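Trellimer Medent 42 Front-Loading Washing Machine

Home > Laundry > Washing machines > Front loaders

The Medent 42 is a washing machine for people who don't want to be friends with their washing machine. It has no app. It does not play a tune when it has finished. It beeps twice, and if you ignore it, it sulks in silence with your towels inside.

There are 12 programmes, of which you will use two. The others are there for when your mother-in-law visits and asks whether it does wool. It does wool. There is also a setting called Refresh, which takes 13 minutes and is meant for clothes that have been on the chair.

The door is a big round one with a deep, clear bowl and a silver-grey ring, on a light grey front panel. It opens wide enough to get a double duvet cover in without folding it into a parcel first. The clear bowl also means you can watch the wash go round, should there be nothing on the telly. 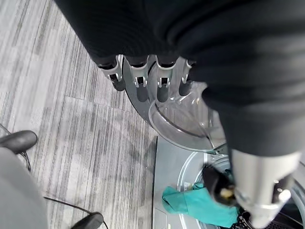
Loading and unloading

Fill the drum loosely and stop when you can still get a hand in over the top. Before you shut the door, look at the lower lip of the opening. A bit of cloth left hanging over the gasket will get nipped in the door, and the machine will refuse to start without telling you which sock is to blame.

Wipe the gasket once a week and leave the door ajar between washes. Every manual says this and hardly any household does it, and then we get emails about the smell.

What's in the box

Washing machine
Inlet hose and drain hose
Four transit bolts (take these out before the first wash, please)
Spanner for the transit bolts, so there's no excuse
Printed handbook in five languages

Delivery and fitting

Delivered to the ground floor by Skekometti. Stairs cost extra, and spiral stairs cost a phone call. Fitting can be added at the basket and includes levelling the feet, though not moving whatever you keep on top of the old machine.

Spare door seals and hoses are stocked under the Beltrán parts range. Quote code 107 when ordering the seal, as the one for the older model looks the same and doesn't fit.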